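Sekness Residential Services
Automation Support Project, second progress report to the Comby Fund
Reporting period ending November

1. Scope of this report

The report covers the second stage of the grant, in which two-armed mobile robots take over part of the room turnaround work at the Estis building. Stage one dealt with purchasing and floor mapping and was reported separately. Stage two deals with simulation of drawer and cabinet tasks, the first supervised work in furnished rooms, and changes to the duties of the housekeeping staff. Spending against the grant is set out in the finance return and is not repeated in this text.

2. Background to the work

Estis has 77 furnished rooms let for short and medium stays. When a tenant leaves, a housekeeper opens every drawer and cupboard, removes what has been left behind, wipes the interiors, closes everything and records the condition of the furniture. The drawer check is the part of the turnaround that staff rated worst in the survey done before the project began. The reasons given were bending, repetition, and contact with items left by tenants, including sharp ones.

The robot system is supplied by Mockus. Each unit has a wheeled base and two arms with two-finger grippers. Under the present plan a unit opens the drawers, holds each one for inspection through its cameras, and closes it again. Removal of left items and all wiping stay with the staff.

3. Simulation work

All drawer tasks are tried in simulation before they are released for use in a room. The simulated rooms are built from the Estis furniture list, with changes to color, finish and placement so that the control software does not come to depend on one layout. Dressers are placed against walls at different distances from corners, and seating is placed on one side of the approach path, as it is in most of the smaller rooms.

The approach to a dresser near a corner gave the most trouble. With both arms forward, the base has to stop far enough back for the working arm to pull a drawer to its full travel, while the second arm must stay clear of the side wall. The first version of the planner treated the second arm as fixed. It was then changed so that both arms are planned together, and the base position is chosen last.

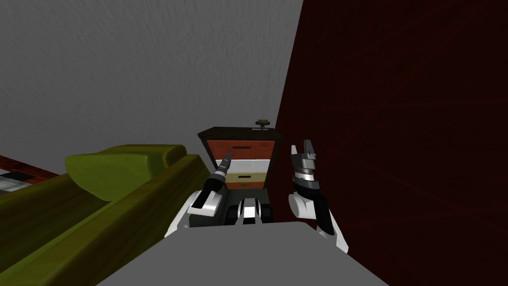
Drawer height is the second factor. Top drawers are reached with the wrist nearly level, and the lowest ones need the base to back away before the arm comes down, or the arm meets the robot's own body. The planner now works from the top drawer to the bottom and closes each drawer before moving to the next. This order is slower than working with several drawers open, but it matches the written procedure the housekeepers already follow, and they asked for it to be kept.

The current test set holds 182 room layouts. A task is released when it completes on the full set without contact between an arm and a wall, a sofa or other furniture outside the task. Opening and closing of standard drawers has been released. Cabinet doors with magnetic catches have not. The catch force in the model was set too low, and the gripper slipped off the handle when the value was corrected. Mockus has supplied a different finger pad, which is under test.

Objects standing on top of furniture are a further open point. Lamps and small ornaments may shift when a stiff drawer is pulled. For the time being the housekeeper clears the top surface before starting the unit.

4. Work in rooms

Supervised work started on one floor of the building with three units. A housekeeper opens the room, clears the dresser top and the floor in front of it, starts the unit from a tablet and stays within reach of the stop button. The unit reports each drawer as empty, not empty or not opened. Every drawer reported as empty is still checked by hand during this stage, and that check will remain until the agreed review.

Two recurring faults were recorded. Drawers that had swollen or come off their runners were reported as not opened, which is the correct response, but the report took too long to appear on the tablet and staff had gone to look before it arrived. The time limit has been shortened. The second fault was loss of position on thick rugs, where the base turned less than commanded. Rugs are now rolled back before the unit enters, and this adds a handling step that was not in the original plan. We regard it as temporary and have asked Mockus for a correction.

5. Effects on staff

Eight housekeepers have been trained as unit operators. Training was given in paid hours, in two parts, with the first part on the simulator. Staff were able to watch the unit fail in simulation and to practice stopping it, and operators said they found this more useful than the manual.

The daily work has changed in the following ways.

Bending for the drawer check has not yet gone down, as the hand check is still in force. A reduction can be claimed only when that check is dropped or reduced to sampling.

Waiting time has gone up. An operator who must stay beside a unit cannot clean the bathroom in the same room. This was the most common complaint. Operators have asked for permission to work within sight of the unit instead of beside it, and a safety assessment of that change is in hand.

Reporting of damaged furniture has improved. The unit logs each drawer it cannot open, and the repair team receives the list the same day. Before this, damage was written on paper and was often passed on at the end of the week or left out.

Pay grading has not been settled. The operator role includes duties that are not in the housekeeping job description. Talks with staff representatives are under way, and operators receive an hourly supplement until they are concluded. The supplement is met from Sekness funds and is not charged to the grant.

No posts have been removed, and none will be removed during the grant period, in line with the grant conditions. Hours saved later are to be used for deep cleaning, which is now behind schedule on the upper floors.

6. Changes to plan

We ask the Fund to note two changes. Cabinet doors move from stage two to stage three. Work on a second floor of the building will start after the review of the hand check, and not alongside it as first proposed. Neither change affects the total sum requested.

7. Next steps

Tests of the new finger pad will be run on the full layout set, followed by a short trial in an empty room. Simulated rugs of different thickness will be added so that the turning fault can be reproduced before any correction is accepted. The safety assessment on operator distance will be sent to the Fund when complete, together with the log of drawers reported as empty and the matching hand check results.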